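How to Clean Tinted Windows Indoors Without Making Them Worse

Dark glass is sold to people who think it won't show the dirt. It shows everything, just later in the day, when the sun comes round and you have company. I have been wiping the big tinted windows in our front room at Clerkden for long enough to have opinions, and this is the method that survived.

You will need:
2 microfibre cloths, one for washing and one for drying
A bucket of lukewarm water
A small squirt of washing-up liquid (small)
A soft brush for the bars
A step stool that doesn't wobble

Leave out anything with ammonia in it. If your tint is a stick-on film, ammonia can cloud it, and then you will own a permanently foggy window and a very clean bucket.

Start with the bars. Dust sits along the top of every one, and if you wet the glass first it turns into a grey paste and travels. Brush from the highest bar down and hoover up whatever lands.

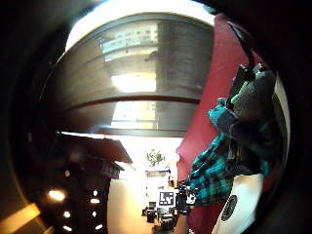
Wash one band of glass at a time, working across and then down. Wring the cloth out hard, as drips creep behind the edge of the film and stay there. Dry each band before you wet the next. Then check it by the reflections: when the building opposite shows up as pale blocks with its rows of windows, look for smears running through them. The bright patch of daylight is no help at all, being too washed out to show a thing, so shift sideways until it moves off the bit you're inspecting.

For sticky fingerprints, hold a damp cloth against the spot for 20 seconds and wipe gently. Don't scrape. I once tried the Tustus scraper on a corner of film and that corner has been behind a plant ever since.

Switch the lamps on for a last look after dark. Lamplight comes at the glass from a different side and finds the streaks you missed. Dry cloth only at this stage, and go to bed before you start on the ceiling.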